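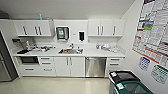 *Posted by Tiruwork Sisay in Notebook, December*

I have become a person who makes vinegar! I know. I went to one afternoon class at Omden and came home with a jar under my coat, and now I think about it on the bus.

Let me back up. Omden is the community food place that moved in behind the old print shop, with a main teaching room and a little kitchenette with white cabinets and one long counter, plus a back room full of jars that smells amazing or terrible depending on who you ask. Hằng Trịnh teaches the class. She has been making vinegar since she was a teenager and keeps nearly 150 jars going in that back room, all labeled in pencil on masking tape. Pineapple core, stale beer, plum, brown rice, the last of somebody's wedding cider. She let us taste a lot of them off the ends of wooden chopsticks and I was coughing and laughing the whole time.

What got me is how simple it is. You need something with a little alcohol in it, or something sweet that will turn alcoholic if you leave it alone, and then you need air and time. My first batch is apple scraps, so peels and cores from a pie, packed into a jar and covered with water and a spoonful of sugar. Cloth on top, rubber band, done. Stir it every day for the first couple of weeks. It fizzes! I did not expect the fizzing and I called my cousin into the kitchen to listen to it.

After that you strain out the fruit and stop fussing, and this is the part I'm bad at. The mother (the jelly layer that grows across the top) does not like being poked or moved. I poked mine. It sank. Hằng says a sunken mother is fine and a new one will form, and sure enough there was a thin skin on the surface by the next time I let myself look – cloudy and a bit wrinkled and honest to goodness the prettiest thing in my pantry.

Khang Vi, who sat next to me in class, started with 300 milliliters of leftover red wine and a scoop of mother from one of the Omden jars. His was sour enough to use well before mine, and he brought a bit over so we could try it on cucumbers with salt and sesame seeds. So good. Deep and kind of raisiny. I have tasted red wine vinegar from the store my whole life and I had no idea it could do that. If you drink wine and sometimes don't finish the bottle, start there and leave the apple peels for later.

A few notes from my own page, mostly so I can find them again:

- Wide jar, not tall. More surface, more air.
- Tight-weave cloth. Cheesecloth lets the fruit flies in, ask me how I know.
- Flat white mold is usually a restart. Fuzzy and green is always a restart.
- Do not use homemade vinegar for canning. You can't be sure how strong it is.

Next up is persimmon. Ánh Ngô has a tree that drops more than her family can eat, and she's promised me 2 bags of the squishy ones – you just mash them in a crock, skins and all, and wait. Her grandmother's took most of a winter. I've already cleared a shelf next to the water heater, and I moved the board games to the hall closet to do it, and if anyone wants to play something they can go look for it there.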